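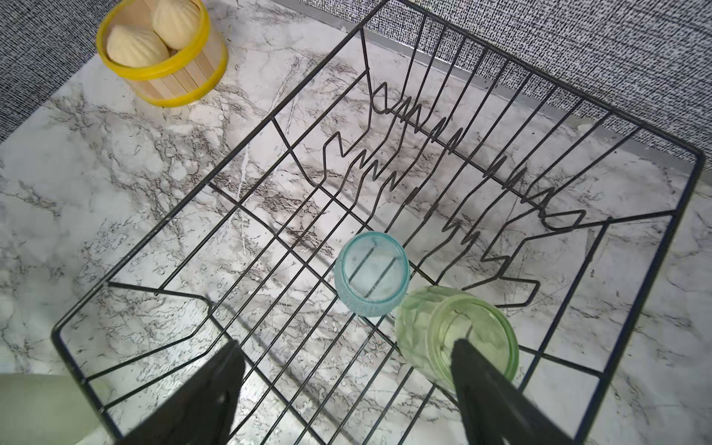
7. False grip reports when unloading glassware

The arm will sometimes tell you it is holding a glass when it isn't. This fault is still open in the Kotian arm software, whatever the release notes say, and this section covers how to spot it, how to stop safely and how to get going again. It shows up most with glasses lying on their sides in a wire rack, where one finger goes inside the mouth and the other is meant to close on the outer wall. Take a green cup with the tip of the right finger already in its opening, a blue one lying close by and thin black wire underneath both. The fingers may close on glass, or on glass and wire together, and the status line will read GRIP OK either way. Treat GRIP OK as a claim until you have checked it yourself.

CAUTION: If the fingers have closed on a wire as well as a glass, the lift will load the rack. A glass can crack or be thrown clear. Wear eye protection and cut-resistant gloves whenever you work within reach of the rack, and press the stop button before you put a hand in.

7.1 Before you start

1. Check that the stop button works. Press it with the arm moving slowly over clear counter and watch the arm halt. A green light on the button tells you the button has power and nothing more.
2. Set lift speed to 7 in the Motion menu. The factory setting is 57, which is too fast for anything you would mind breaking.
3. Set Grip Confirm to Manual. Auto will carry on with the lift without asking you.
4. Push the rack by hand. If it slides easily, put a non-slip mat under it.
5. Remove any glass that is already chipped.

NOTE: The Grastholm quick-start card tells you to leave Grip Confirm on Auto "for best results". Kavitha Mudaliar ran it that way on our bench for a morning and stopped when the arm tried to take the rack with it. We use Manual.

7.2 Checking a grip

1. Send the arm to the first glass and let the fingers close. It will hold and wait for you to confirm.
2. Look from the side, at counter height. The wrist view hides whatever is behind the fingers, so don't rely on it alone.
3. Look for a wire between either finger and the glass. Dark fingers against dark wire are hard to read, so use a torch.
4. If both fingers are on glass only, press Confirm. Keep clear while the arm lifts.
5. If you see wire, or can't tell, press Open and go to 7.3.
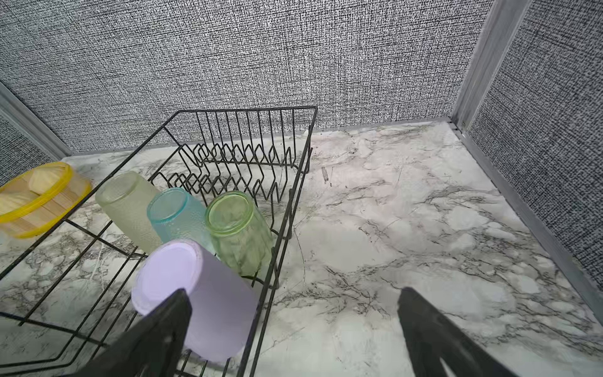

6. Repeat the check for every glass. A good first grip says nothing about the next one. Different wall textures and sizes give different force readings, and we have found no pattern in them worth trusting.

7.3 Clearing a bad grip

1. Press the stop button.
2. Wait for the joints to lock. Listen for 2 clicks from the shoulder.
3. Turn the release knob on the wrist slowly, supporting the glass with your other hand.
4. Free the glass, then inspect it and the finger pads. Throw out cracked glass and replace any cut pad.
5. Turn the glass so its wall is clear of the rack wires, step back, and reset the stop button.
6. Press Home. Do not press Resume. Resume starts again from the bad grip and will go ahead with the lift.

7.4 Error 788

Error 788 is listed as "object lost". In our testing it also came up with the glass still firmly held, so never assume the fingers are empty. Follow 7.3 from step 1.

If the error returns after a restart, save the log and send it to Anil Arumugam at Dendisent with a note of what the arm was holding. Support may suggest recalibrating the force sensor. By all means try it. It made no difference on either of our units.

A fix is promised for August. Until it has been tested on your own arm with your own glassware, leave Grip Confirm on Manual.

Section last checked 2018-07-17, Chandrasekhar Salian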